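The Slow Art of Sleeping in

My grandmother Gesell aired her beds every December, and I still do! 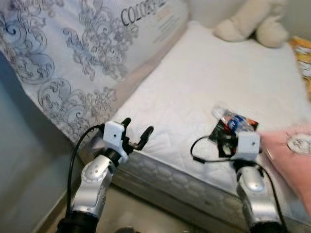 Good sleep starts long before bedtime, with supper and a short walk. A bare mattress, left to breathe, comes next (I make tea meanwhile).

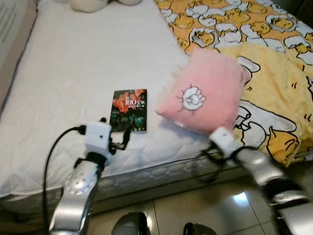 2 min read

Szabolcs Csizmadia, my old neighbor, swore by seven hours and an open window, and I've slowly come around to him.

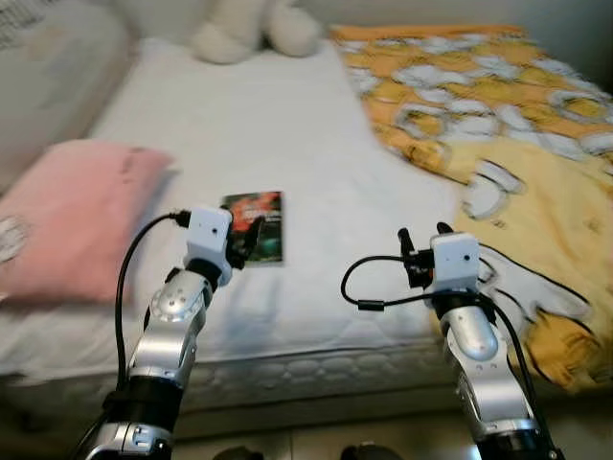 Naps, and Why I Take Them

Mine come after lunch, with the radio on low.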